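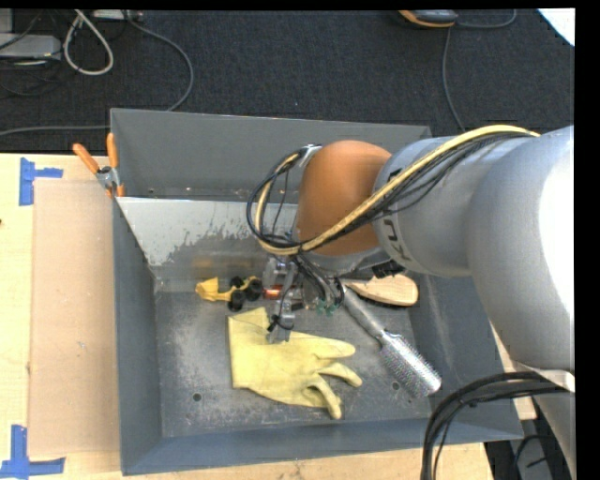
**Unit 4: Intercity Bus Travel – Fares, Connections and Passenger Rights**

Course: Introduction to Travel Services
Instructor: Danilo Ocampo
Reading: Course packet, pages 17 to 39

## 4.1 Scope of this unit

Unit 3 dealt with rail passes. The present unit covers scheduled bus service between cities, with attention to the work of an agent or trip planner who must combine two or more operators in one itinerary. Charter and school services are excluded and will be taken up in Unit 6.

## 4.2 Terms

**Through ticket.** A single contract covering every leg of the trip. If the first bus is late, the issuing operator must carry the passenger onward under the terms of that contract.

**Separate tickets.** Two or more contracts bought independently. A missed connection is ordinarily the passenger's own loss, even when both tickets were bought in the same session.

**Minimum connection time.** The shortest interval an operator will sell between arrival and departure at a given station. It is set by the station and does not account for heavy luggage or a change of terminal.

**Open return.** A return ticket with no fixed departure. It does not guarantee a seat on any particular bus.

## 4.3 Worked case: Pimano to Trullora

A client wishes to travel from Pimano to Trullora in February, changing at Panganiban. Hemano Lines operates the first leg and sells a through ticket for $40. The same two legs bought separately cost $39. The scheduled connection at Panganiban is 12 minutes.

The separate fare saves the client one dollar and transfers the whole risk of a late arrival to the client. The next departure for Trullora leaves the following morning, so a missed connection would also mean a night's lodging. The planner should quote both fares, state the difference in protection in writing, and record which one the client chose.

Students often ask whether the planner may simply book the through ticket without mentioning the other. For this course, the answer is no. The client is entitled to see both prices.

## 4.4 Luggage

Allowances are set by each operator – on separate tickets, the stricter allowance governs the trip in practice. Check the following before quoting:

- number of bags carried in the hold
- weight limit per bag
- charges for bicycles and other oversize items
- whether bags are transferred at the connection or must be collected

## 4.5 Changes and refunds

Most discounted fares allow a change of date for a fee but no refund. A cancellation by the operator is treated differently, and the passenger may normally choose between a later service and the return of the fare. Noel Bañez will cover written claims in the guest session. Please bring the blank claim form from the packet.

## 4.6 Assignment

Prepare a one-page quotation for the return trip from Trullora to Pimano, using the timetable on page 17 of the packet. Show both fare types and the luggage terms for each leg. Submit it before 5:00 p.m. on the day of the guest session.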